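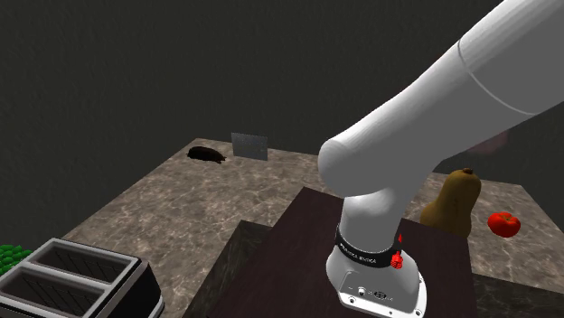 工单标题:台面整理任务中番茄放置后滚落,评测仍记为成功
产品:Likavska 厨房仿真包
关联组件:Pretance 运动规划器、Skundside 评测后台
提交方:Levchenko 家务自动化组
严重程度:中
状态:已部分解决,剩余项转入后续工单
标签:家务任务、抓放、碰撞体、成功判定、烤面包机

问题描述

我方在四月版的 Likavska 上跑"早餐后整理"任务组,用来判断单臂固定底座的方案能否承担家庭厨房的收尾工作。台面为大理石纹理,机械臂立在深色木台上,右侧是冬南瓜和番茄,左前方是双槽烤面包机,葡萄在烤面包机后面靠左。任务组内有三项子任务:把番茄移到台面左半部,把葡萄移离烤面包机,向烤面包机放入一片吐司。吐司由子任务脚本在开始时生成,初始场景里没有。

Skundside 后台汇总共 1,341 个回合,整体成功率明显高于人工回看的印象。抽查回放后发现,一批标为成功的番茄回合中,夹爪松开之后番茄继续滚动,最后停在台面以外。按我方的验收标准,这类回合应记为失败。逐条核对后,误判回合共 84 个,全部属于番茄子任务。

另有一个独立现象:取番茄时,前臂外壳偶尔擦过冬南瓜,冬南瓜倾倒,规划器没有报告碰撞。

期望结果

番茄松开后静止在目标区域内才计为成功。规划器在路径与冬南瓜干涉时应拒绝该路径或重新规划。

实际结果

番茄进入目标区域即触发成功,回合随即关闭。冬南瓜被碰倒的回合,规划器日志只有常规的"路径有效"。

复现步骤

一、载入早餐后整理场景,保持默认摆放。
二、只启用番茄子任务,关闭另外两项。
三、控制模式选关节位置控制,回合上限设为 4,000 步。
四、目标区域选台面左半部靠前沿的一块。
五、打开"回合结束后继续仿真",观察番茄的位置和角速度。

第五步默认关闭。关闭时,回放在成功判定触发的那一步停止,从画面上看不出后续滚动。

处理记录

09:10 支持端受理。请提交方补充回合列表、随机种子、物理参数导出文件和规划器日志。

09:45 提交方上传全部材料。说明场景资产未做修改,仅在番茄上加了位姿记录器。

10:20 支持端在本地复现番茄滚落。番茄被抬起、平移、放下的过程都正常,松开时夹爪两指不同步,一侧先脱离,给了番茄一个侧向速度。番茄碰撞体为球形近似,滚动阻力参数为零,没有外力就不会停。

10:35 查看成功判定代码。判定条件为:物体质心的水平投影落在目标区域内,且夹爪开度大于阈值。没有速度条件,没有持续时间条件,也没有检查物体与台面是否接触。极端情况下,物体还在下落,只要夹爪已张开且投影在区域内,也会返回成功。

11:05 提交方询问能否把番茄的碰撞体换成更接近外形的网格。支持端答复:可以换,但换网格只会改变滚动距离,判定逻辑的缺口仍在。建议先改判定,再调物理参数,两项分开提交,便于对比。

11:30 支持端提供判定补丁。新增三个条件:物体线速度和角速度低于阈值;物体与台面存在接触;上述状态连续保持一段时间。保持时间可在任务配置中修改,默认值写在补丁说明里。

13:00 提交方应用补丁后重跑,使用相同的随机种子。原先误判的回合现在都能走到真实的结束状态。大部分记为失败,少数番茄碰到其他物体后停在区域内,记为成功。提交方要求把后一种情况单独标记,理由是靠碰撞停下的番茄不能算放稳。

13:25 支持端同意增加辅助字段,记录松开之后物体是否接触过台面以外的物体。该字段只写入回合记录,默认不参与成功判定。需要更严格标准的用户可自行在 Skundside 后台设筛选条件。

14:00 转查冬南瓜碰撞问题。导出 Pretance 使用的碰撞场景,与仿真器中的碰撞体叠加比较。仿真器一侧冬南瓜为凸分解网格,细颈和底部分开表示。规划器一侧为单个圆柱,半径取自颈部,底部较宽的部分没有被包住。

14:20 确认上述圆柱由资产转换脚本自动生成。脚本在资产上半部取截面估算半径,对上下粗细接近的物体影响很小。冬南瓜上窄下宽,误差最大。茄形物体横放,脚本先按长轴旋转再取截面,误差较小,暂不处理。

14:40 提交方补充观察:碰倒冬南瓜的回合里,机械臂多数是从底座右侧绕过去取番茄,肘部抬得低,下臂与冬南瓜之间余量很小。从初始相机看,冬南瓜有一部分被下臂挡住,人工回看时单用这一个视角判断不了间隙。

15:05 支持端建议回看时切换到俯视相机。场景配置里已有俯视相机,默认不录制,需要在录制列表中手动加入。

15:30 冬南瓜碰撞体改为两段圆柱,上细下粗,规划器侧的安全距离保持不变。重跑后,规划器对原先擦碰的路径返回干涉,并给出从上方绕行的替代路径。替代路径耗时更长,但都在回合上限以内。

16:10 提交方报告新情况:个别回合规划器找不到路径,直接放弃。检查后确认,这些回合随机化时番茄被放得离冬南瓜过近,夹爪没有张开的空间。要完成任务需要先移开冬南瓜,当前任务脚本没有这个步骤,规划器也不会自行加入。

16:30 支持端将该情况归为任务设计范围,不作为规划器缺陷处理。可选做法有两种:在随机化中加最小间距,或者把"先移开障碍物"写成显式子任务。提交方选择后者,说明家庭台面上的东西挨在一起很常见,加最小间距会让评测结果好看,但与实际使用脱节。

17:00 补丁合入测试分支。误判回合按新判定和新碰撞体重新归类后,剩余 19 个仍无法一致复现,同一种子在不同机器上结果不同。初步怀疑与物理求解器的线程数有关,另开工单跟踪。

关于烤面包机子任务

提交方在同一工单中问到,吐司子任务成功率偏低,是否受同一问题影响。检查结果:不受影响。该子任务的判定使用槽内体积检测,吐司必须落到槽内的金属格架之间,悬在槽口不算。

失败主要有两类。第一类,吐司下缘碰到槽口边框后偏转,夹爪继续下压,吐司从指间滑出。第二类,靠外一侧的槽离底座前方的低台阶较近,部分手腕姿态会使手掌外壳与台阶发生干涉,规划器于是选用倾斜姿态,吐司也就斜着进槽,卡在中段。

建议先只用靠里的槽做基线。控制模式方面,关节位置控制在接触阶段偏硬,建议入槽的最后一段切换为阻抗控制,竖直方向刚度调低。提交方试过后反馈,第一类失败减少,第二类没有明显变化。

需要提醒的是,仿真里的吐司是刚性薄板,不会弯也不掉屑。用这一项的成功率推断真实厨房中的表现,应当留有余地。Likavska 目前不提供可变形的面包资产。

关于葡萄子任务

葡萄在仿真中是一个整体刚体,果粒之间没有相对运动,夹住任意一处都能整串提起。成功率接近上限,提交方认为偏乐观,支持端同意该判断。如果用于家务能力评估,建议在报告中单列葡萄一项,不与番茄合并取平均。

对提交方结论草稿的意见

提交方附了一份内部结论草稿,征求支持端对措辞的意见。草稿原句为"单臂方案已具备厨房台面整理能力"。支持端认为现有数据支撑不了这句话,理由如下。

抓取和搬运部分基本可靠。番茄、葡萄都能拿起来,路径也能规划出来。问题集中在松手之后和物体相互靠近的时候。人收拾台面时,会顺手扶一下要滚的东西,把挡路的南瓜推开一点,吐司卡住了就晃一下再放。当前流程对这些情况没有任何反应,回合只有成功、失败和超时三种出口。

底座固定在木台上,也限制了可用范围。台面左后方的物体需要手臂接近伸直才能碰到,伸直后夹爪朝向几乎没有选择。草稿中没有左后区域的测试数据,建议补测,或者在结论里写明未覆盖。

时间也应列入。草稿只报成功率。单个番茄回合的仿真时间约为人工操作的数倍,具体倍数取决于速度上限的设置,支持端没有测过人工基线,不给数字。

建议改写为:在给定的摆放和随机化范围内,单臂方案可完成单个物体的抓放;涉及滚动物体、密集摆放和窄槽插入的步骤,目前仍需要人工复核或重试机制。

提交方回复:接受,已替换原句。

临时规避办法(未升级的用户)

番茄子任务:打开"回合结束后继续仿真",由外部脚本读取最终位姿重新判定。不要直接引用后台汇总页上的成功率。

冬南瓜:在规划器配置中手动把冬南瓜的圆柱半径改为底部半径。颈部周围会多出一圈不可通行的空间,规划失败率会上升。

夹爪松开不同步:降低松开速度,并在松开前插入短暂停顿。该办法能减小侧向速度,但番茄仍有可能滚动。

配置变更清单

任务配置:新增静止保持时间、线速度阈值、角速度阈值、台面接触检查。
回合记录:新增"松开后接触其他物体"字段。
资产转换:冬南瓜改为两段圆柱,取截面的位置改为可配置。
番茄物理参数:滚动阻力由零改为非零默认值,旧值可通过兼容开关恢复。
录制列表:俯视相机仍默认关闭,文档中补充开启方法。

兼容性说明:判定补丁合入后,番茄子任务的历史成功率与新数据不可直接比较。Skundside 后台会在两段数据之间显示分隔标记。旧回合若保留了完整的位姿序列,且录制延续到物体静止,可以离线重算;只录到判定触发为止的回合不能重算。

遗留项

一、跨机器结果不一致,另开工单,等待提交方提供求解器线程设置。
二、"先移开障碍物"子任务由提交方编写,支持端负责审核接口。
三、夹爪两指不同步的原因尚未定位,仅确认与松开速度有关。
四、吐司外侧槽与台阶的干涉,等待提交方决定是否调整烤面包机的摆放。
五、左后区域补测。

17:40 提交方确认主要问题已解决,同意将本工单降为低优先级,遗留项关闭前保持打开。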